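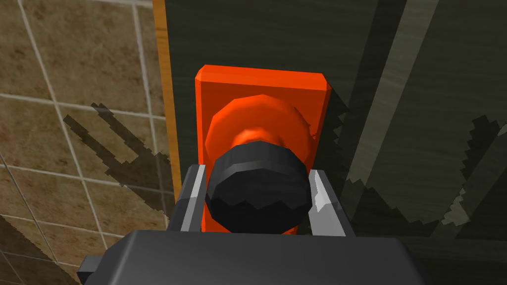 Simulated door task: gripper open on either side of the knob, before closing.

Equipment Review: Bavura Door Handling Simulator
Reviewed at the Moynihan open day, October 29, 2019

The Moynihan training centre opened its automation laboratory to member organizations for an afternoon of demonstrations. This review concerns one product shown there, the Bavura simulator, which is used to prepare door-opening routines before they are tried on a physical arm. Our interest was in its suitability for teaching programs with limited access to hardware.

The session was led by Maite Casado, who put the software through a series of door approaches on a standard desktop computer. Visitors were then invited to take the controls in groups of five. The group from Lendisport had the longest turn and asked most of the questions on licensing.

Set-up and controls

Installation was not demonstrated. Once running, the program opened promptly and loaded a new doorway in seven seconds. The viewpoint placed just behind the fingers is the most useful of those offered. With the black knob centred between them and the orange backplate behind it, an operator can judge sideways alignment at a glance. Distance is harder to judge from the same position, and most visitors changed to the side view before closing the fingers.

The keyboard controls are sensible and were learned quickly. The menus are less satisfactory. Saving an approach requires a return to the main screen, and the labour involved becomes tiresome over a full class.

Visual quality

The rendering is plain. Facets are evident on the knob and rosette, and shadows fall across the tile and the door panel with stepped, jagged edges. Willy Baert, attending for Astport, asked whether these would trouble a camera-based routine. Ms. Casado replied that shadows may be switched off, and that her students train with them both on and off. We would have liked a smoother setting for presentation purposes. The strong colour of the door hardware against the dark panel does make the target easy to find on a projector.

Documentation and cost

The printed manual runs to 60 pages and is clearly organized, although the chapter on grip force assumes knowledge that first-year students will not have. A classroom licence is priced at $300 per seat, with updates included for the first year.

Assessment

Bavura is recommended for introductory courses in manipulation, provided that an instructor is available to supplement the manual. Programs that require realistic imagery should request a trial before purchase. The centre will repeat the demonstration in January, and members wishing to attend may register at the front desk.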